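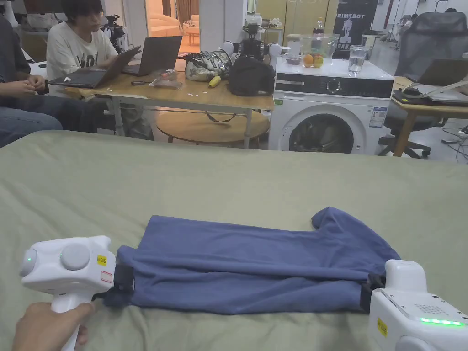 Does it stay put when you pull a shirt out straight on it, Judit Szűcs wanted to know, or do you end up folding the cover as well as the washing? It was the first thing we tried, and yes, it stays put, as long as you tuck the edges in properly first. More on the tucking further down.

Florkum Folding Cover, sage green
Item no. 587
Woven by Sotex, sold by Haditton
Weight: 708 g (single)
Sizes: single, double, long table
Colours: sage green, oatmeal, slate

In stock, ready to send

What it is

A big plain cloth that turns a bed, a spare mattress or a table into a good place to fold clothes. You put it on, tip the basket out and off you go! When you've finished you can leave it where it is or take it away and hang it over a door. We've stocked folding boards and sorting trays before and we liked some of them, but this is the one that came home with most of us and stayed in use.

The cloth is a cotton and linen mix, close woven, with a slightly dry feel under the hand. That little bit of grip is the whole secret. On a shiny bedspread a T-shirt slides about while you're trying to get the creases out of it, and on bare wood the hem skates away from you just when you have the sleeves where you want them. On the Florkum it lies where you drop it. You can hold a shirt at the two ends, draw it out lengthwise, let go of one end and find it still there.

Then there's the colour. We had the first batch in white, which looked lovely in the packet, and then you put white socks on it and they vanished. Sage green is pale enough to be easy on the eye and still shows up nearly everything that lands on it: white vests, blue shirts, black tights, the lot. Our only grumble is with green school jumpers, and for those you'll want the oatmeal.

Getting it on

On a mattress, start at a far corner and work towards yourself. Push the edge well down the side and smooth across with a flat hand. It doesn't need to be drum tight. A few soft wrinkles do no harm at all (ours always has some, we've stopped chasing them), but do get rid of any proper fold near the front edge where you'll be working, or it will print itself on thin jersey.

On a table, lay something soft underneath if you can. An old blanket is perfect. The cover has a drawn hem with a cord in it, so pull the cord up under the table top, tie a bow and tuck the ends away. Rounded corners are easier than square ones. On square ones, pleat the spare cloth neatly and tuck it under before you tie.

The long table size has a deeper hem and a thicker cord. It is the newest of the three and the one we had the most requests for, mainly from people who run village hall swaps and costume cupboards and wanted to spread right out. 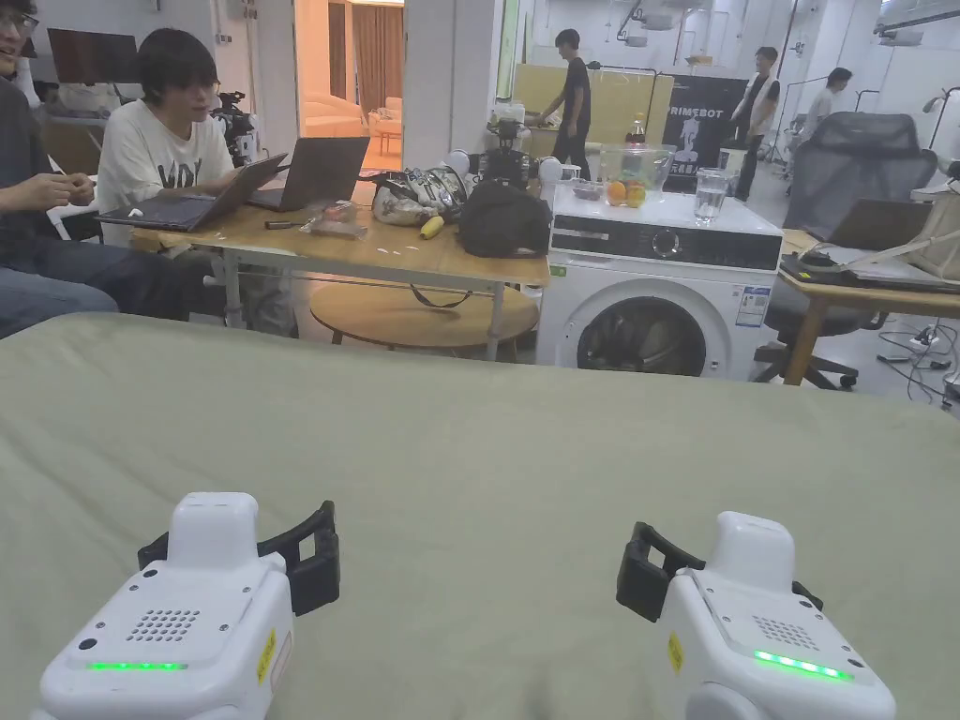

I bought the double and put it on the spare bed meaning to take it off again on the same day, writes a customer who signs herself only as M., and it's still there in the back room with the ironing at one end. The family work in there too and I can chat while I fold.

We hear a lot of that! People buy it for a utility room and then find they like folding somewhere with a bit of life going on. It's a quiet sort of job and it suits company. Put the bed or table side-on to the room, so you can look up now and then, and leave yourself a clear path round the near side. A waist-high surface is kindest on the back if you have a choice. If you're working on a low bed, kneel on a cushion, or pull up a stool and bring the clothes to you.

And keep the washing machine near if your home allows. Short trips mean you fold things while they're fresh out, and half the ironing goes away by itself.

Folding a T-shirt on it

Everyone has their own way, and we aren't going to argue with your grandmother. This is how we do it in the shop, where we fold a great many of them, and where the cover gets its hardest use.

Lay the shirt face down with the neck to one side and the hem to the other, so it runs lengthwise along the cover in front of you. Take the neck end in one hand and the hem in the other and draw them gently apart. Gently! You want the cloth straight, and if you really haul on it you'll get long creases running from end to end that weren't there before. Let it relax, then stroke from the middle out to each side.

Look at the sleeves next. One of them will nearly always have flipped over or be standing up on its own. Lay both flat, pointing away from the body of the shirt.

Bring the far side in towards you by a third, and turn the sleeve back on itself. Bring the near side over the top and do the same with the other sleeve. You've got a long narrow strip now. Run the side of your hand down it once.

Fold the hem end up to just below the neck, then fold again. For a drawer where things stand on edge, fold into thirds at this last stage. For a shelf, halves are fine.

Turn it over, pat it, put it on the pile.

With children's shirts, skip the second sleeve turn, they're too short for it. With anything printed on the front, we go face down every time so that the print ends up on the outside and you can tell which shirt it is without unfolding it.
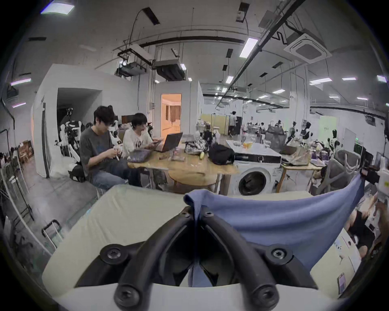 Too good to walk past, was how Kneževič put it in a note to us, and then came a sensible question: what about big floppy things, the ones where you pick up a corner and the rest comes swooping up after it? Would the cover help with those at all?

It does, though you need to change your hands a bit. With a soft piece of cloth, don't grab it in the middle. Find a corner, lift it only as high as you must, and walk it back down towards the cover so the rest lays itself out behind. The grip of the weave does the work of a second pair of hands. Bath sheets are a pleasure. Pillowcases too. Duvet covers are still duvet covers, we're afraid, and the single size is too small for a king-size one, so either fold it in half on the bed first or order the double.

For fitted sheets, we pin one elastic corner with a peg to the edge of the cover and work away from it. Bit of a cheat, works nicely.

Padded or unpadded?

We sell the cover on its own and also with a thin wadded underlay (item no. 513). If you're putting it on a bed or a mattress you have all the padding you could want already, so save your money. On a hard table the underlay makes a real difference. Your knuckles stop knocking, hems sink in slightly and hold, and you can press a shirt with the flat of your hand and feel it give.

The underlay isn't made for hot irons. Please don't iron on the cover either. The cloth itself would cope, but the cord in the hem wouldn't.

Where to put the piles

Work on the near side and stack at one end. It sounds too obvious to write down, but watch yourself next time and you'll probably find you put the finished things straight in front of you, exactly where the next shirt has to go. Right-handed folders seem happiest with the stack on the right. Leave the middle of the cover clear and keep the unfolded heap off it altogether, on a chair or still in its basket. 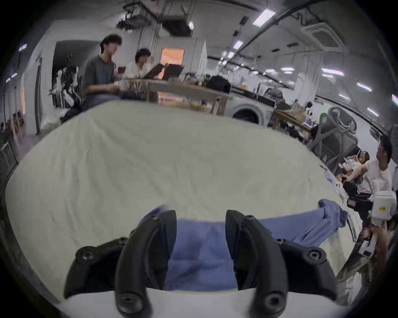 Whites get a stack to themselves, and so does anything with a stripe, mostly for the pleasure of seeing them together. Small stuff waits until the end. Once the shirts are done there's plenty of bare cloth left for laying out socks in rows, and on the sage green you spot the odd ones at a glance.

If two of you are folding, take opposite long sides and share the stacks at the end. The double is wide enough for this and the single isn't quite, unless you're very fond of each other.

Looking after it

Wash it warm with your ordinary powder, on its own the first time. Shake it out and hang it over a line by the long side. It shrinks a touch in the first wash and we've allowed for that in the sizes. No fabric softener, please, it takes the grip out of the weave (a couple of washes without it will bring most of the grip back, so don't panic if you've done it already).

Dark new jeans may leave a bit of blue behind if they go down damp. It washes out.

The cord can be replaced. Thread the new one through with a safety pin, or send the cover to us and we'll do it for the price of the postage.

Small things people ask

Can I cut it down? Yes, but hem it the same day, it frays.

Is there a right side? There is, the one without the Sotex tab. Both sides grip equally well.

Can I use it as a normal sheet? You could, and it would be a bit firm and dry to sleep on. We'd say no for people and yes for the dog.

Will you do it in blue? We tried. Lovely cloth, hopeless with jeans. There may be a rust colour in August if the dyeing goes well.

In the parcel

One cover, with the cord already threaded, a spare cord, and a card with the T-shirt fold drawn on it. The underlay comes rolled in a separate parcel. Stock last checked February 8, 2020. The long table size in slate is waiting on its cords and can be ordered now for the next delivery.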